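Section 4: Running the simulator station on open day

Welcome to the part of the day most visitors remember! The simulator station at Netville is where people get to see the Son arm at work in its rendered house, and with a bit of preparation it more or less looks after itself. These notes were put together by Glória Nogueira after our April open day and tidied up for the next one, on 17 June 2024.

1. Start the Stinita viewer first and let it finish loading before you open the doors. The house is a big one, so give it a good minute and have a sip of your coffee.

2. Choose "Lamp" from the Oner task list. We have 39 tasks loaded now, but the lamp is a lovely one to begin with, as everybody knows what a lamp is and the kids can follow along from the first moment.

3. Set the view to the gripper camera and turn the big screen toward the chairs. There is room for 13 people seated, and a few more can stand at the back if they're friendly about it.

4. Press Run, and talk people through what the gripper is up to in whatever words feel natural to you.

Note: Visitors are welcome to use the pause key as often as they like. Pausing does no harm to the run.

Caution: Please don't press Reset while someone is at the controls. It throws away their run and they have to start over, which is a bit disheartening after a long wait in line.

5. When you hand over to the next host, leave the viewer paused on a gripper view so they can see what they're walking into. 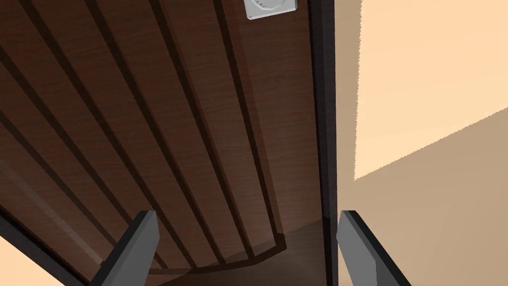
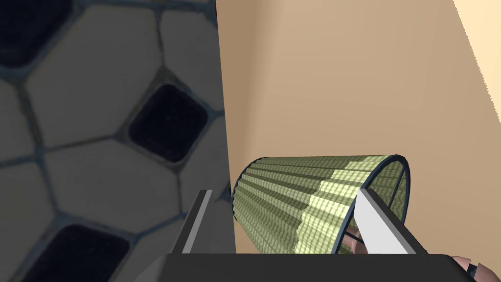
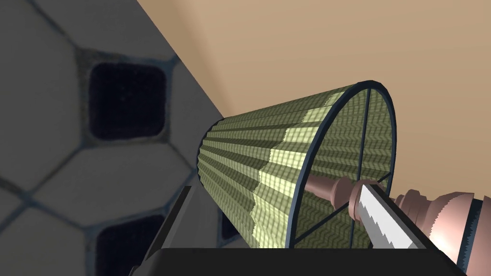 Figure 4. Gripper views from the rendered house. The pleated lampshade is in the second and third.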